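Thread on the loss of the barque Jorance, as promised in June. I've been through the inquiry papers twice and this is what they say, as far as I can make out. 1/

She was an iron barque of 600 tons, built for the Sartori line and meant for the nitrate trade. Before that she had been laid down under another name, Stilora, and the first owners ran out of money before she was launched. 2/

Sailors didn't like a changed name, and some later accounts make a lot of this. The inquiry didn't mention it at all. 3/ 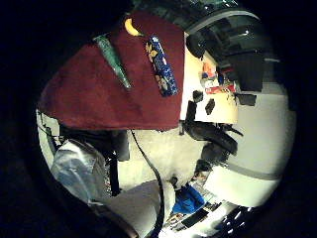 Her first two voyages were ordinary. On the third she sailed with a crew of 21, which was short for a ship of her size. The master had asked for more hands and the agent said there were none to be had. 4/

She was spoken by a steamer, the Tadel, off the Western Isles. Signals were exchanged and the Jorance reported all well. The Tadel's log gives her under topsails with the wind in the south-west. That is the last certain sighting with people on board. 5/

After 30 days overdue she was posted missing. The owners paid the wages up to the date of the Tadel's sighting and not a day past it, and the families took them to court over that. They lost. 6/

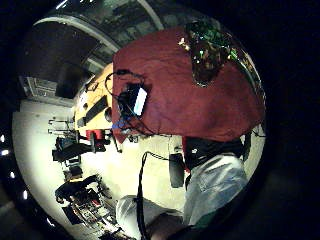
Dark red cloth, a bag of small things and a lot of black cable.

Then she was found. A fishing boat came across her upright, with no boats in the davits and the fore hatch off. Nearly all the retellings stop there because it sounds like a ghost story. 7/

The surveyor's report carries on for several pages. He found the pumps choked with grain dust and the well sounding far deeper than it should have been. The cargo had been changed at the last port from nitrate to barley, loaded loose, and the shifting boards were missing on the port side. 8/

His view was that she took a list in bad weather, the pumps failed and the crew left, expecting her to roll over. Later the cargo settled back and she came upright. I think he was right. 9/

What I can't explain is the chronometer. It was still in its case, and the sextant had gone. You'd normally take both. 10/

Sources, for anyone who wants to check:

The inquiry minutes. Handwritten, hard going in the middle section, but the evidence of the fishing boat's skipper is clear.

The surveyor's report. Bound in with the minutes at the back and easy to miss.
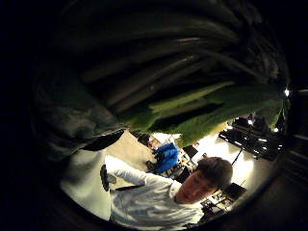 The Tadel's log. Only a copy survives and the copyist has the longitude wrong by a whole degree. Use the figure in the minutes.

The wages case. Short, and the only place the full crew list is printed. 11/

I'll do the salvage claim next. It ran on for years and the fishing boat's owners came out of it with very little. 12/12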